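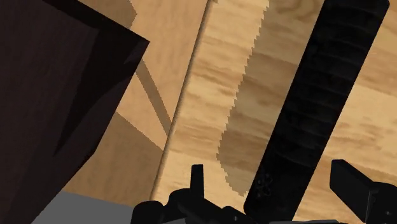
Slower, said the voice in my headset, you're teaching it to flinch.

I wasn't flinching, I was scratching my nose, but when your hand is strapped into the controller there's no difference as far as Nota is concerned. Nota thinks everything you do is on purpose. Scratch your nose near the end of a reach and somewhere down the line you've got a robot that does a funny little dip before it touches anything, and then a bloke from Ledimex is on the phone asking why.

So I started again. Reset, block goes back where it lives, wood grain, seam, away we go.

I should say I'd never been any good with my hands. Mum kept every lopsided thing I made at school, bless her, and there's a spice rack in her kitchen at Zurkport that only holds flat spices. When I got the job she rang all my aunties and told them I was teaching robots woodwork. I said it was one block, Mum, and I slide it over to a line, and it isn't even real wood. She said well, you've got to start somewhere, love.

The job was out at the old Goodall building behind the ferry car park, upstairs, where it's always either freezing or the heater's trying to kill you. I had a chair with one good arm, a screen, a headset, a controller and a thermos. They wanted 1,178 good goes at the block out of me by the end of June. Up in the corner was a tally of how many I'd done, and under it in smaller writing how many had been kept. That second number was the one that got you. My first week it said 171 and then 127, and I sat there with my sandwich thinking about those others, all those perfectly decent shoves just chucked in the bin.

What was wrong with them? I asked the headset.

Some you bumped it, said the voice. Some you stopped and had a think.

Am I not allowed to think?

Have it before you press start.

I never met the voice. It did the checking from home, wherever that was, and on a quiet morning I could hear a magpie going off behind it, and sometimes a kettle. It had a way of breathing in just before it told you something you weren't going to like. I got so I could hear the breath and fix whatever it was before it got a word out, and we'd both go quiet and keep going. There were whole mornings like that!

You get to know the view, too. I worked off the wrist, so the gripper was always poking up at the bottom like my own two feet in the bath, and that black ribbed bar leaned in on the right every time I came in at my favourite angle. And the shadow! It came down across the wood with steps all up its edge, like someone had cut it out with pinking shears in a bad mood. I complained about it once and was told the shadows were set to cheap. Fair enough, so was the heater. After a while I steered by it. I'd bring the tip of the shadow down to where I liked it, tuck the fingers in, ease across to the left where the big brown block was sitting on its tilt, and lean.

You can't feel it, that's the thing. People always ask. There's no push back, so you lean on the block and your hand's just out there in the air, leaning on nothing, and you have to look at the corner to see if it's going. I started putting the push back in myself, tensing up a bit, like you do when you mime pulling a rope. The voice noticed within a day.

You've gone all soft at the contact, it said. What are you doing?

Pretending it's heavy.

There was the breath, and I waited for it.

Keep pretending, said the voice.

Then came the afternoon they loaded up what it had learned so far and let it have a try while I watched. I took the strap off and sat on my hands. It was the same block and the same wood, and the gripper came up over the seam, and I swear my shoulder moved. It came in at my angle. It went wide on the right, which I do, because I learned to drive in my uncle's ute and I've gone wide on the right ever since. It slowed down where I slow down. Then, just short of the block, it did the dip.

Oh no, I said.

That's your nose, said the voice.

I thought you binned those!

I binned the ones I saw.

It dipped, it came up again, and then it leaned on that block with the softest, most careful shove you've ever seen in your life, as if the thing weighed as much as a fridge and had somebody's grandmother asleep on top of it. The corner swung round. It crept up to the line and it sat there. I had to get up and walk to the window and look at the ferry for a bit.

They asked me afterwards if I'd mind doing a fresh batch to train the dip out, and I said no worries. I did them properly, too, with a peg on the desk to remind me and the scratching all done beforehand. The kept number went up and up and the voice hardly had to breathe in at all.

I rang Mum that night and told her it had worked, sort of, and that it drove like Uncle. She wanted to know if it could do a spice rack yet. I said it could push one. She said to bring it round then, the one in the kitchen's been crooked for years and your father won't touch it.

Next morning I was in by seven. The heater was on kill, the magpie was already going, and the block was back on its tilt. I had a good long scratch, both sides, and pressed start.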